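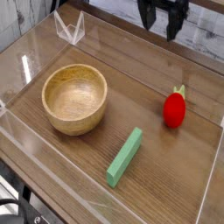

Section 4. Recording your first batch

By now your tray is bolted down and Postamine is talking to the arm. If it isn't, go back to Section 3, because nothing below will work until the status light in the Postamine window goes green. I'll wait!

A batch is 240 episodes of one task. I know that sounds like a lot, but once you get into the swing of it an episode takes 11 seconds or so of your life and you can do a batch in an afternoon (I like to put the radio on).

1. Pick one task and write it down in plain words, like "put the tomato in the bowl." Type it in the Task box exactly the same way every time.

2. Put out the bowl, the object you want moved, and one extra thing that has no part in the task. A block is fine.

3. Press Home. The gripper goes up over the back of the tray and opens.

4. Press Record, wait for the beep, then drive the arm with the hand controller. Go slow on the way down – the model copies your bad habits too.

5. Let go of the object, lift clear, and press Stop.

6. Mark the episode Good or Bad. If you bumped a wall or dropped something halfway, it's Bad. Don't delete it, we use those later.

7. Move everything before you go again. Turn the block, swap sides, push the bowl toward a corner.

Note: Step 7 is the one I kept skipping when I started. My first 200 episodes at Erbridge had the bowl in practically the same spot, and the arm learned to reach for that spot whether there was a bowl there or not. I had to redo the lot.

Note: Clear walls throw glare. A streak or two is okay, but if it covers an object in the preview, shift your lamp and check again.

CAUTION: Keep your hands out of the tray until the gripper is home and the Record button has gone gray. Soft toys forgive a hard squeeze – fingers don't.

CAUTION: Leave at least 2 inches between any object and the walls.

When the counter reaches 240, press Close Batch and go on to Section 5 to upload it.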